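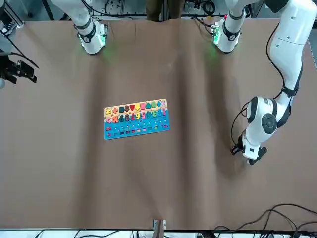 The whole board laid out on brown paper, shapes along the top and the numbers just under them.

Husine Wooden Number and Shape Puzzle Board
Reviewed by Gadisa Yimer, Jun 6, 2020

I bought this one back in February for my granddaughter, who had just turned three and was in that lovely stage of wanting to put everything into something else (spoons into shoes, mostly). We already had a Trallent shape box, which she loved until she didn't, and I wanted something with a bit more on it that she could grow into over a year or two. I looked at far too many of these, as my husband will tell you, and settled on the Husine because it has the shapes, the numbers, the pegs and the little colored blocks all on the same board.

The numbers are the star for us. They are nice and chunky, big enough for a small hand to get hold of, and thick enough to stand up on the table on their own if you are patient. She lines them up along the windowsill and gives them voices - the seven is very bossy, apparently. Each one drops into a slot cut in its own shape, so she can tell by herself when she has the wrong place, and I can drink my coffee while she works it out. 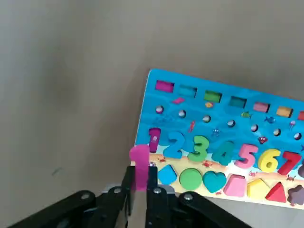 I also like that the color carries over into the slot. Lift out the pink one and the hollow underneath is painted pink too, so a child who doesn't know her numbers yet still has something to go by. She was matching by color for weeks before the shapes of the numbers meant anything to her, and I thought that was a very gentle way in. The printing on the blue part is sweet as well. There's a seahorse, a little octopus, some fish and a red fellow we have decided is a crab, and she says goodnight to him before the board goes back on the shelf.

Now for the grumbles, and they are small ones. The round pegs are little, and I put them away in a jar whenever her baby brother visits. Please do the same if you have anyone at home who still tastes things! The rectangular blocks along the edge sit down into their slots a touch, and at first she had trouble getting them out again with her fingertips. Tipping the board over solves that, but then of course you have everything on the floor. I wish there were a drawstring bag in the box. I sewed one out of an old pillowcase and it does the job fine.

The paint has held up well through four months of daily use, with one chip on the heart where it met the kitchen tile. The edges were smooth all over when it arrived and I haven't found a splinter yet. I wipe it down with a barely damp cloth and leave it flat to dry.

My sister has the Dissanayake board for her grandsons, which is heavier and very handsome, but it only has numbers and she paid a good deal more for it. Given the choice I'd buy the Husine again, and I have already put a second one aside for my nephew's little boy. Four and a half stars from me, and I'll happily make it five the day they add a bag.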